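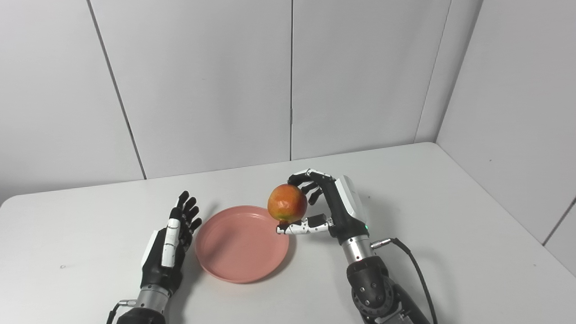
Fruit going bad before we eat it – what am I doing wrong?

Posted by Evangelista in Kitchen & Pantry, September

Ok so every week I buy fruit and every week half of it ends up in the trash. Two adults, one kid who eats apples only if they're cut up. I shop once a week, early morning, at the big Hositz market because it's cheap and I'm already over there for work. Next trip isn't for 7 days so I need it to last.

What I buy, more or less: a bag of apples, two or three mangoes, bananas, a pomegranate when they look nice, sometimes peaches. All of it goes in one big bowl on the counter next to the stove. Looks great day one. By day four the bananas are black, the mangoes are either rock hard or mush with nothing in between, and the apples get that mealy thing. I hate mealy apples.

Tried the fridge. Put everything in the crisper drawer in the bag it came in. Apples were fine, mangoes never got ripe at all, just went wrinkly and tasted like nothing. Bananas turned gray. So went back to the bowl.

Questions:
What goes in the fridge and what doesn't?
Do I wash it all when I get home or not? My mother in law says yes, my sister says never.
Is there any point to those green bags / little sachets they sell?
How do you even tell if a pomegranate is still good. I had one for weeks and was scared to open it.

Kitchen runs hot by the way. It was 39 percent humidity on the little gauge last I looked and the afternoon sun comes right in over the sink. Don't know if that matters. I keep a list of what I throw out (yes really) and it's gotten depressing. Any help, thanks.

Atia
3555 posts

Your problem is the bowl. One big bowl with everything in it = everything ripens at once. Apples and bananas put off ethylene gas, that's the stuff that makes fruit ripen, and it builds up when things are piled together. Mangoes and peaches sitting right on top of apples will go fast.

So split it up.

Apples – fridge, crisper drawer, on their own. Low humidity setting if your drawer has one of those sliders. They'll keep for weeks and stay crisp. Pull out two or three at a time for the counter if you like them not so cold. Check the bag before you put it away, one bruised apple will take the rest with it. Use that one first.

Mangoes – counter until they give a little when you press near the stem, and they should smell like something up there too. THEN the fridge. Once ripe they hold about five days in there, sometimes less. If you put them in hard they get chilled and never really ripen, which is what happened to yours. Don't go by color. I've had green ones that were perfect and red ones like a baseball.

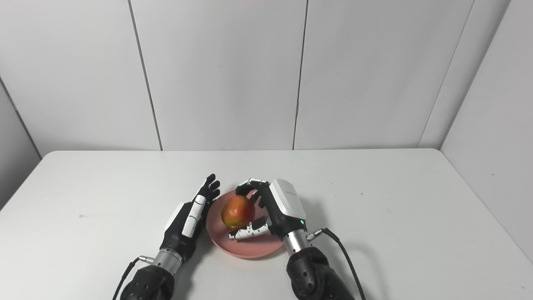
If you want one ready sooner, paper bag with a banana, fold the top over, look at it every day. Don't use plastic, it sweats.

For a once a week shopper I'd buy them staggered. One that's nearly soft, one firm, one really hard. Eat in that order. Same idea with bananas, get a small yellow bunch and a small green bunch instead of one huge one.

Bananas – counter, away from the rest, hang them if you've got a hook. You can put them in the fridge when they're ripe, the peel goes ugly but the inside is fine for a few more days. Or peel and freeze.

Peaches – same as mangoes, ripen out, then chill. Set them stem side down, not stacked.

Washing: wash right before you eat it. Your sister wins. Water sitting on the skin is how mold gets going. If you have to do it ahead then dry everything really well, like with a towel, not just shaken off.

And move the whole lot off the counter by the stove. Heat is half of it. I had mine on a shelf above the toaster for years and could not figure out why the pears went so quick.

Edit: forgot the sachets. Tried the ones from Peltden, used them for a couple months. Maybe a tiny difference with the greens? None that I could see with fruit. Not buying them again.

peachpit58

just buy less fruit?? or go twice a week. works for us

Corner_Stool

Agree with most of what Atia said. Adding the pomegranate part since it got skipped.

They're tougher than they look. Whole one on the counter out of the sun, a week or two easy. In the fridge, whole, more like a month or two. They don't ripen any more after they're picked so there's no point waiting on it, and no reason to be scared of one just because it's been around a while. The skin drying out and getting leathery is normal. The seeds inside are usually still fine at that point.

How to pick: heavy for the size. That's the main thing. Heavy means juice. Skin should be firm, and the shape a bit squared off, with flat-ish sides, is a good sign. Small scuffs don't matter. Color doesn't tell you much, depends on the kind, some stay pretty yellow and are sweet anyway.
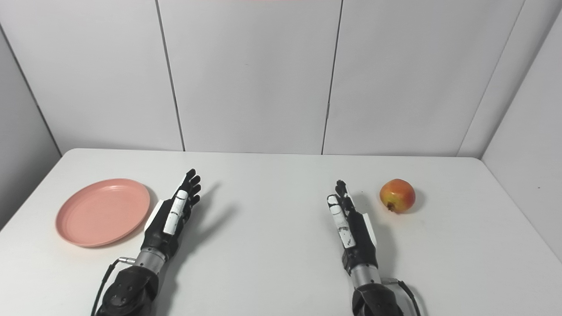
Bad signs are soft spots that stay dented, any mold up in the crown end, brown liquid, or a sour smell like old wine. Cracks I would check. A dry crack is ok if you use it that day. When you open it, brown mushy seeds get tossed, but it's often only one section and the rest is good.

Getting the seeds out – cut a shallow ring round the crown and lift that cap off, score down along the white ridges, pull it apart over a bowl of water. Seeds sink, white stuff floats. Skim it, drain it, done. Wear a dark shirt. Seeds keep five days or so in a lidded container in the fridge, or freeze them flat on a tray then bag them up. My kids eat them frozen out of a cup.

Onthe humidity, your number is on the dry side so wrinkly skin makes sense. Crisper drawer helps with that for apples.

One thing I'd do different from Atia is the cut apples. If your kid only eats them sliced, do the slicing at breakfast, dunk in cold water with a pinch of salt for a few minutes, rinse, dry, into a container. Stays white til afternoon. Lemon works too but mine complained about the taste.

Also anything going soft by the end of the week, cut up and freeze the night before you shop. Mango chunks especially. Then you start with an empty drawer and don't feel so bad about the list.

Evangelista

Thank you both, this is really helpful. Moved the bowl already, apples are in the drawer. Opened the old pomegranate and one side was brown but the rest was ok so we ate it. Will try the staggerd mango thing next trip. Does the paper bag work for peaches too or only mangoes?

Atia

Peaches too. Check them twice a day though, they go fast.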